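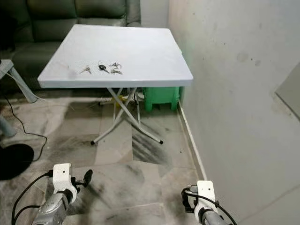 Öztürkmen Logistics and the Warehouse Employees Association have signed a memorandum of agreement covering working hours and shift assignment at the company's Teltitz distribution center. The memorandum replaces the scheduling rules in the previous contract and applies to all 300 hourly employees at the site. It also changes the way keys are issued. Employees who open or close a building will sign for the keys at the start of the shift and hand them to the next keyholder in person, and the time spent on the handover will be paid. Under the old rules this time was unpaid.

TELTITZ, 23 August 2022 – The agreement was reached after 7 bargaining sessions. Wage rates were not part of these talks and remain as set in the current contract.

Under the new terms, shift schedules will be posted two weeks in advance. A change made after posting requires the written consent of the employee or payment of a fixed change premium. Mandatory overtime is limited to one extension per week, and employees with more seniority may decline it first. The parties have also agreed on a single procedure for shift swaps, which until now differed between the Teltitz and Jerska buildings.

"The scheduling article had been amended several times and was difficult to apply," said Nazmiye Coşkun, director of labor relations at Öztürkmen Logistics. "The new text sets one notice period and one premium for both buildings."

Erhan Ekinci, lead negotiator for the association, said the notice period had been its main demand. "Members asked for schedules they can plan around. We still have differences on weekend rotation – those will be taken up in the full contract talks."

Members will vote on the memorandum in September. If ratified, it takes effect with the first schedule posted after the vote. Copies are available from shop stewards and from the personnel office.

Media contact: Elif Naz Demirtaş, Öztürkmen Logistics, Communications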